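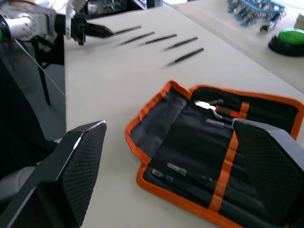
Factory visit: Halvorsen team apparel, Honiswood

Our club store has bought its kids' fan shirts from Halvorsen for six seasons. In May they asked a few of their retail accounts to come to the Honiswood plant and see how the shirts are made. I went with Flora Morrison, who does our ordering.

Getting there

The plant is behind the freight depot on the east side of town. Visitor parking is at the back, and you sign in at the side door. Closed shoes are required. The tour took most of the morning, and lunch was sandwiches in the break room.

Cutting and sewing

Ronja Forsberg runs the floor and led our group. Fabric comes in on rolls and rests for a day before cutting so it can relax. Youth sizes are cut separately from adult sizes, on shorter tables. The youth gray heather is a cotton and polyester blend, and the solid team colors are all cotton. I had always assumed they were the same cloth. We have had parents tell us the gray shirts shrink less, and Ronja said the blend is the reason.

The sewing room was louder than I expected. Necklines are done by a small group of operators who do only that. Shoulder seams get a strip of tape inside, which was added two years ago after retailers complained about stretched collars.

Printing

Screen printing is in the next building. The press was set up for a green one-color slogan shirt on the day we came, with an order of 2,592 pieces to get through. Each shirt goes through the dryer on a belt and is folded at the far end. Ragnvald Nyberg, the print manager, pulls a shirt from each batch and sends it for repeated washing. He showed us one that had been through 52 washes. The lettering was a little faded at the edges but had not cracked.

Mascot designs take longer to set up, and the minimum for a custom one is 300 shirts. Flora asked if two clubs could share an order with different names on the back. They can, if the front is the same and the ink colors match.

What we ordered

We put in for 414 youth tees for the fall, short sleeve, mostly in sizes 8 to 14. Toddler sizes are made at another site and ship separately, so allow two more weeks for those.

The next retailer visit has not been scheduled. Accounts that want a place should write to the Honiswood office and give the names of everyone coming.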